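Workroom notebook - November, page 50

Print this page | E-mail this page

Started late, after ten, with the kettle on twice before I got anything done. The plan was to finish sorting the shirts from the Ojeda box and decide once and for all which hangers we are keeping on the rail. I have been putting this off, as anyone who reads these notes will know, and the chairs have been wearing the shirts in the meantime.

The Plaris hangers are going back. They are nice enough to look at but the shoulders leave a little bump at the top of every sleeve, and I spent a good part of last month steaming those bumps out again. The Cever ones are kinder but narrow, and anything with a soft shoulder slides to one side by lunchtime. I'd still use them for the children's things.

So on to the big round ones. I wasn't keen when they arrived (they take up such a lot of rail!) but I have come around to them. The fabric drops in an easy fold and the collar isn't squashed. Doing up the top button first helps - please try it before you tell me they don't work.

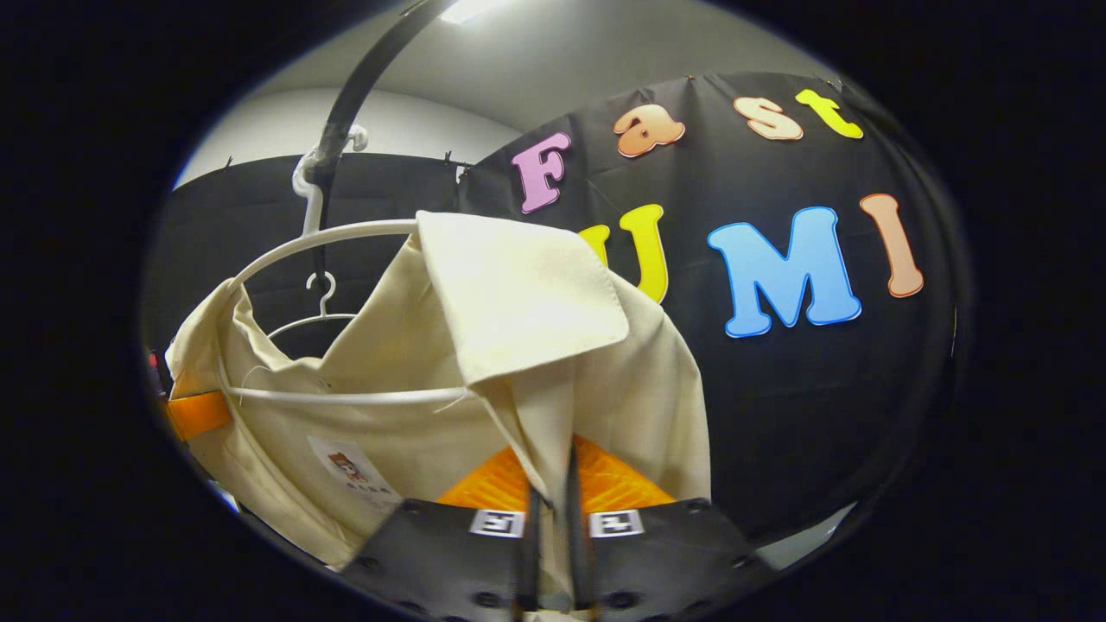

Cream button-front on the large round hanger. Collar still to be pressed, loose threads to trim.

I do like this colour. It wants a warm iron and a damp cloth, nothing fiercer, and the collar should be done from the points inward. Snip the threads, don't pull them. Leave the label with the little cartoon where it is for now.

Still to do: 4 shirts to press, Hokemon parcel to unpack, lot 592 to find a shelf for.

Comments

The round ones are good for knits too, if you fold them over first.

Can we keep a few of the Plaris for coats? The bump doesn't show on wool.

Found the good scissors, they were in the button drawer.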